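Reading the Steltelau history, volume by volume

I finished the last volume of the Steltelau history in February, and I want to write down what I thought before I forget it. It is a company history in 3 volumes, 1367 pages if you count the notes, and it was written by Ecaterina Manole over what must have been a very long stretch of her life. The firm made scales. Kitchen scales first, then shop scales, then the big platform kind that feed mills used. I had never heard of it before I saw the set on a sale table.

Most company histories are paid for by the company and read that way. The founder is stubborn and kind, the war years are hard, the new building opens, everyone stands on the steps for a photograph. Steltelau was already gone when Manole started, so she had no one to please. She had the letter books, though. There are 2148 surviving letters between the head office and the branch at Skollwood, and she seems to have read all of them, including the ones about window repairs.

The first volume is slow. It covers the family, the first workshop and a long dispute over a patent, and I put it down twice. The chapter on wages is worth getting to. Manole sets the pay books beside the rent paid on company housing and shows how much of the money went straight back across the same counter. She doesn't argue the point much. She prints the tables and moves on.

Volume two is the one I would tell people to read. The firm grew past 100 employees and the owners stopped knowing everybody's name, and you can see the letters change. They get shorter. The branch manager at Skollwood, Upadhyay, begins numbering his paragraphs, and then head office starts answering by number and leaving some numbers out. Paragraph four, where he usually asked for another clerk, went unanswered for six years. I read that section in one sitting.

There is also a good chapter on credit. Steltelau let shopkeepers pay for a scale over two years, and by the end the firm was closer to a lender than a manufacturer. The directors didn't see it, or said they didn't. Manole thinks they knew. I'm not sure she proves it – the minutes for the key months are missing and she leans hard on one memo.

The third volume is about the sale to Ovell and the slow closing of the works. It has too many lawyers in it. The maps are poor and the index leaves out half the people I wanted to look up. But the interviews with former fitters are very good, and she lets them disagree with each other about who was to blame.

I wouldn't buy the set new. If your library has it, start with the second volume and go back to the first if you want more. 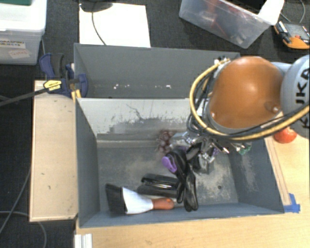 Business and Work

Next on the pile is a short book on the history of the time clock, which I've been told has better maps. I also owe two people a reply about the post on factory towns, and I'll get to those this week.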